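Small Shows, Long Runs: Keeping a Tabletop Piece on the Road
Speaker notes, Sudheer Pillai
Flenditport Performance Weekend, 8 September 2026

Opening

Thank Meenakshi for the introduction. Say that questions can come at any point. I have 14 slides and don't mind skipping a few.

I make shows that happen on a table. One performer, two at most, and an audience close enough to see hands. The show most people know is "Brouwer," a piece about a lock keeper who writes letters to the wrong town. It opened in the back room of the Lovis in Cikdale with 17 chairs, and we are still doing it. Total audience to date is 2,972. I had hoped to say 3,000 today, but we lost a night in Cikdale when the heating failed.

This talk covers three things: the table, the text, and the money. The money part is short.

The table

For the first year we borrowed a table wherever we went. It saved on van space and cost us in every other way. Heights were different, so sight lines were different. One table had a lip around the edge and the letters would not slide off it, and the ending of the show is letters sliding off.

Now we travel with our own. It comes apart into four pieces and goes up in a few minutes if nobody has packed the bolts in the costume bag. 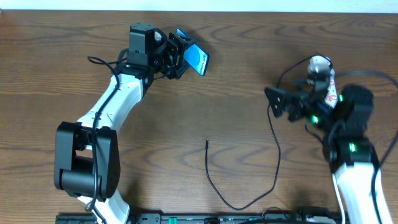

Choosing a surface is a design decision and should be made with the designer in the room. I used to treat it as furniture. We tried black cloth first, which looked neat and made every prop seem to float. Bare wood gives the eye something to hold on to. Look at the grain on the slide, dark and wavy, running all through the tabletop. On a surface like that, white things show up from the back row and small brown things disappear. We repainted the lock keeper's boat twice before accepting this. Also keep a stretch of the middle open, as it is there, with the larger things out to the left and right. The audience will look at the gap and wait for something to enter it.

(Pause. Ask who here works on a table or a counter. Last time it was mostly puppeteers and one magician.)

The text

"Brouwer" started as a prose piece. I read it aloud to Meenakshi Alva, who directed it, and she stopped me on page two and asked what my hands were doing. They were holding the pages. That became the show: the pages are the letters, and I put each one down as I finish it.

Things we cut after the first run:
The weather report.
The second brother.
Every line that said what the object on the table was already doing.

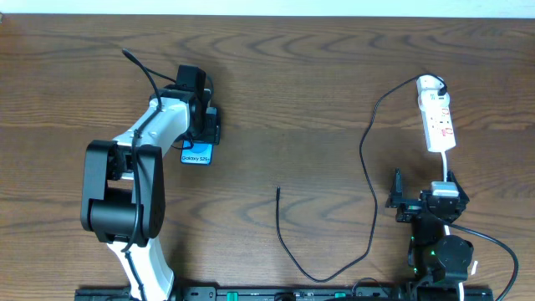

The last of those took longest. A writer wants to keep the sentence and a director wants to keep the gesture, and in rehearsal both look good. Meenakshi's rule was to run the scene once with only words and once with only objects, then keep whichever version the stage manager could describe back to us. We lost a page and a half that way. I still miss the paragraph about the ducks. I may read it here if there is time -- it is on the blue card.

Running time went down and the pauses got longer. If you perform for a seated audience at close range, let them look. Silence at four feet feels longer to you than to them.

Online version

We streamed the show for one season. Two cameras, one from above and one low and near the surface. The low one was Meenakshi's idea. 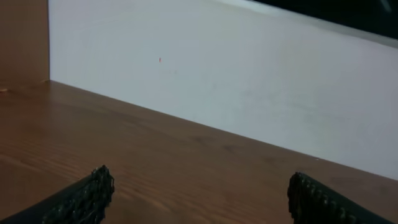

Sound was the harder problem. A table is a drum. Every cup you set down goes straight into the microphone, and paper is worse. We put felt under the legs and hung the microphone from a separate stand. Do a full run with headphones on before you sell a ticket. Chat stayed closed during the show and opened afterward, and people stayed for it.

The money

Read the fee table on slide 12 and do not comment on it. Say that the van is the biggest cost after wages. If anyone asks about the Lovis deal, it is a straight door split with no minimum.

Finish

Ducks, if there is time. Then questions. Scripts are on the chair by the door and need to come back to me.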